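4.2 Aufgaben in der Simulation

Ob Maschinen Hausarbeit und Handgriffe in der Werkstatt schon übernehmen können, haben wir zunächst in der Simulationsumgebung Itton geprüft. Der Datensatz umfasst 2.137 Durchläufe, davon 242 zum Anfahren und Greifen eines Feuerlöschers. Als gelöst galt ein Durchlauf nur, wenn der Gegenstand am Tragegriff gefasst und ohne Wandkontakt angehoben wurde. Das gelang in 69 Fällen. In 24 weiteren wurde der Griff erreicht, aber nicht gehalten. Die Auswertung folgt dem Protokoll von Lamptey (Abschnitt 3). Für den unbeaufsichtigten Einsatz reicht die Quote nicht aus.

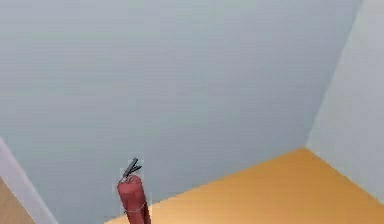
Simulation und Wahrnehmung

Abb. 4: Simulierte Ansicht mit rotem Feuerlöscher vor blaugrauer Wand, Blick gekippt. Die Hebel sind dunkel, Wände und Boden kaum strukturiert. Zur Tiefenschätzung auf solchen Flächen siehe Abschnitt 4.3.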